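By Naveed Rana
November

How to make a dried-root decoction at home

A decoction is a simmered extract for hard plant parts – roots, bark and seeds. Leaves and flowers are steeped instead. These steps use dried burdock root, cut and sifted.

Weigh out 16 grams of root and put it in a small steel or enamel pot. Do not use bare aluminum. Add 500 ml of cold water and let the root soak for 32 minutes with the heat off.

Bring the pot slowly to a low simmer, then put the lid on slightly ajar. Hold it there for 20 minutes. A rolling boil drives off too much water and leaves the liquid bitter. Viera Michalík, who checked these steps, adds a strip of orange peel for the last 7 minutes. It changes the taste only. 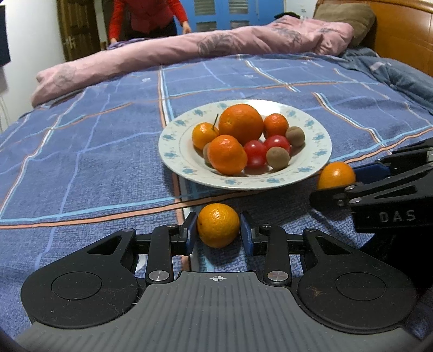

Strain through a fine sieve while the liquid is still hot, and press the root with the back of a spoon. Expect to lose part of the water to steam. Do not top it up. Pour into a clean glass jar, cool, label with the plant name and date, and refrigerate. It keeps for up to two days. Discard it sooner if it turns cloudy or smells sour.

The Grolavico sieve is fine enough for cut root but lets powder through – line it with cloth if your root came ground.

Check with a pharmacist first if you take water pills or blood sugar medicine, and skip burdock during pregnancy.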